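Friday, dye room

Batch 14, madder on cotton. Second go, first one went brown on us because I let the pot get away from me. Mordant is alum again, Mostafa weighed it out last night. Soaked since 6. Water from the rain barrel this time, not the tap - Anjani swears the tap is too hard for reds and I'm tired of arguing.

Target is the small dark red in the vine print. Still don't have a name for that red. Sarkau calls theirs "berry", no help.
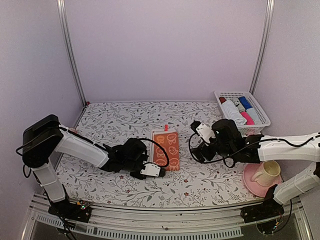
Vine print, gray-green with the dark red.

Heat up slow, 30 minutes to get to a steam, then hold. Held 47, meant to do 40, was on the phone with Ostrowski about the missing madder order. They say Tuesday. We'll see.

Swatch A came out a decent brick. Swatch B (chalk added) much closer, a bit pink at the folds, so stir more

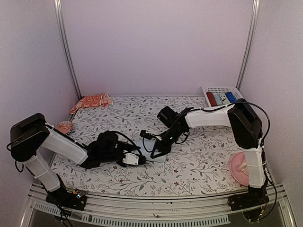
and don't crowd the pot. Swatch C had a pinch of iron, went too purple, wont repeat. Rinse ran pink for ages on all three.

To do - wash test on B, window test on B and C. Ask Dewanti if the gray-green can be weld over weak indigo or if she still wants to overdye. Zuzana has the good thermometer, get it back. Label the jars!! two of them just say "red" and I dont know whcih is which.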